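Help wanted at Starberg Print Room (part-time, paid, and I promise the coffee is decent)

So I've run this little print and zine shop in Kisgate for a while now, mostly on my own, and I've finally hit the point where I need another pair of hands. Maybe yours!

We print small books, posters and the Catterall poetry quarterly, usually in runs of 300 or 500. Once in a while somebody orders 1000 of something and I don't sleep much. You'd be folding, trimming, collating, packing boxes and chatting with whoever wanders in. A lot of it happens at a big white table covered in paper, so I hope you like paper. 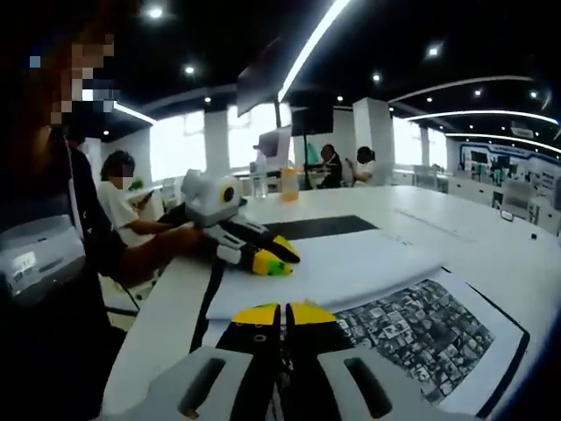
What I'm looking for

Someone patient and neat who can stand for a few hours and doesn't mind doing the same fold all afternoon (I put on music, you can pick it). Experience is nice but I can teach you the Renar cutter in a morning. Spanish would be a big plus!

The boring stuff

Two afternoons a week, starting in May, from 1 pm until 6 pm. You get paid every 2 weeks, and you can print your own projects after hours if you cover the paper.

To apply, drop a short note through the shop door or use the contact form. Tell me about something you've made. No resume needed.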